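Home Bins Sorting Room Drop-Off FAQ Contact

Sorting Bins: Frequently Asked Questions

Last updated: March 23, 2024

Flumis Textile Reuse lends painted sorting bins to schools, churches, thrift stores, and neighborhood groups that collect clothing and household linens. The questions on this page come up most often when people pick up a bin or bring one back. Questions about what we accept at the drop-off door are answered on the Drop-Off page.

BORROWING A BIN

Who can borrow one?

Any group running a clothing or linen collection in the county. You do not have to be a nonprofit. Families clearing out a house can borrow one too, but groups with a set collection date come first.

How long can we keep it?

Twelve days is the standard loan. If your collection runs longer, ask for an extension before the loan is up. We can nearly always say yes except in November, when the coat drives are on and every bin is spoken for.

Is there a deposit?

Yes. It is refunded when the bin comes back in usable condition. Scuffs, scratches, and ordinary paint wear do not count against you. A cracked wall, a hole, or a bin that has been used for paint, oil, or yard waste does.

Can we reserve a certain size?

You can ask for small, medium, or large. We do not hold individual bins by number. The large size needs two people to move when it is full, and it will not go through a narrow interior door at an angle, so measure first.

Do you deliver?

Only to groups that are also scheduling a pickup of sorted goods. Everyone else collects from the sorting room. A large bin fits in a minivan with the back seats down. It does not fit in most sedans.

SETTING UP

Should the bin go on a table or on the floor?

On a table if you are sorting, on the floor if you are only collecting. Sorting from a bin on the floor means bending for every piece, and people tire quickly. Use a solid table that does not rock, and put the bin in the middle of it so that no part of the base hangs over. Folding tables are all right for the small and medium sizes.

Why are the sides sloped?

Soft goods slide toward the bottom of a bin with sloped sides, and you can reach the last few pieces without leaning all the way in. The tradeoff is that the floor is smaller than the opening, so the bin holds a little less than it looks like it should.

Do we need a liner?

For most clothing, no. Use one for white linens, knits, lace, and anything that will be resold as new. A clean cotton bedsheet works well. Lay it in loosely and let it hang over the rim on all sides, then clip it. Plastic liners slide around and hold moisture, and we would like you not to use them.

How full can we fill it?

Stop a hand's width below the rim. If you are sorting from the bin, half full is better. Pieces at the bottom of a packed bin get tangled, and sleeves and straps are the first things to tear when somebody pulls.

Can we put shoes in the same bin?

Please use a separate box. Soles leave marks on cloth and buckles catch on everything. Belts and handbags should be kept apart for the same reason.

WEAR, SCRATCHES, AND PAINT

Our bin came with scratches and worn paint. Is that normal?

Yes. These bins are used week after week, and the paint goes first in the places where hands, hangers, and zippers rub. Pale scratches on the walls and whitish scuffs on the floor are cosmetic. Flaking is different, and we want to hear about it.

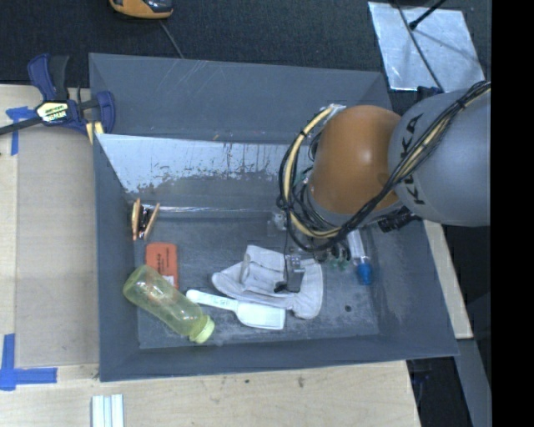 Worn paint on an inner panel, with scuffs across the bin floor.

What is the difference between a scuff and a flake?

A scuff is a mark on the surface. Run a dry fingertip over it and it feels much like the paint next to it. A flake has an edge you can feel, and the paint beside it may lift if you press with a fingernail. The lower border of a flaked patch is usually ragged, as on the panel in the photo. Please do not pick at it to see how far it goes.

Can I use a bin with flaked paint?

If the edges are firm and no chips come away on a dry cloth, yes, with a sheet over the spot. If chips come away, stop using it and call us for a replacement. Small chips cling to fleece and wool and are very hard to get off again.

Is there lead in the paint?

Not in the paint we use. Every bin we lend has been painted in our own shop, with a coating sold as lead-free. If you are using an older painted bin from somewhere else and do not know its history, have it tested before you sand it or put children's clothing in it.

Can we touch it up ourselves?

Please don't. We have had bins come back with house paint on the inside, which stays slightly tacky for weeks and sticks to cloth. Put a piece of paper tape on the outside wall next to the bad spot, write "paint" on it, and we will take care of it after the loan.

How do you repair them?

The loose paint is scraped back to a firm edge, the spot is sanded smooth, and the bin is wiped down and primed. It gets two thin coats and then stands open until there is no smell left. Lizeth Ospina runs the repair bench and decides which bins are worth repainting. Bins that have been patched many times are retired to the loading dock, where we use them for hangers.

I have my own bin. Can I follow the same steps?

Mostly. Check what the bin is made of before you buy primer, as the wrong one will peel in sheets. Sand by hand and wear a mask. Give the last coat more time than the can says, particularly in a cool garage, and test it by leaving an old white rag in the bin overnight with a book on top. If the rag lifts off without sticking, you can start using the bin.

CLEANING

How should we clean it before bringing it back?

Take everything out and check the corners. Shake out the liner if you used one. Wipe the walls and then the floor with a damp cloth and a drop of dish soap, wipe again with plain water, and dry it. That is enough.

What about lint along the back edge?

Lint and thread collect wherever a panel meets the floor. A dry paintbrush gets most of it out. A vacuum with a brush head works too. Don't use a knife or a screwdriver in the seam.

The floor still looks dusty after wiping. What are we doing wrong?

Probably nothing. Old scuffs on dark gray paint look like dust, and they do not wipe off. Rub the floor with a dark sock. If the sock stays clean, the floor is clean.

There is a dark spot that won't come off.

Try the soap and water once more and then leave it. Scrubbing powder and steel wool take the paint off faster than the stain. If the spot is greasy or leaves color on a white cloth, cover it and let us know.

Can we use bleach?

No. Bleach residue ruins dyed fabric, sometimes days later. If something in the bin was moldy or had insects, bag the contents, leave the bin outdoors or in a garage, and call before you do anything else.

SORTING FROM THE BIN

Is there a best order to sort in?

Take the large pieces out first. Sheets, towels, and coats hide smaller things, and once they are gone the rest goes quickly. Then separate clothing from household cloth. Leave sizes for last, or leave them to us.

How should pieces be lifted out?

Pick up the piece that is on top and lift it straight up until it is clear of the rim. If something comes with it, put both down and separate them. Dragging a garment up the wall of the bin wears out the paint and doesn't do much for the garment.

Do things need to be folded?

Not in the bin. We open every piece on the inspection table to look for stains and missing buttons, so folding at your end only has to be undone. Clean and dry is all we ask. Pair up socks and gloves if you have the time.

What do we do with single socks and rags?

Put them in a paper bag marked "rags" and set it on top. Worn cotton is cut into wiping cloths. Single socks go the same way unless they are mostly synthetic.

RETURNS

When can we bring the bin back?

During sorting room hours, at the side entrance. The room is roughly 3000 square feet and the bins stack along the left wall as you come in. Leave yours by the desk so it can be checked, and do not stack it yourself.

Can someone else return it for us?

Yes, as long as they have the loan slip or can give the name of the group. The deposit goes back to whoever paid it.

We lost the loan slip.

Give us the name on the booking and the collection date. We can print another one.

What if the bin was damaged while we had it?

Write down what happened and tape the note to the bin. We are mainly interested in finding the damage before the next group does. If there is a charge, you will hear from us within the week, and it will not be more than the deposit.

Something personal went into the bin by mistake. Can we get it back?

Call as soon as you notice. Found items are kept in the office, but clothing that has already been sorted and priced is usually gone. Check pockets before you hand over the bin. Keys and eyeglasses are what we find most.

149 shares 12 comments

Home Bins Sorting Room Drop-Off FAQ Contact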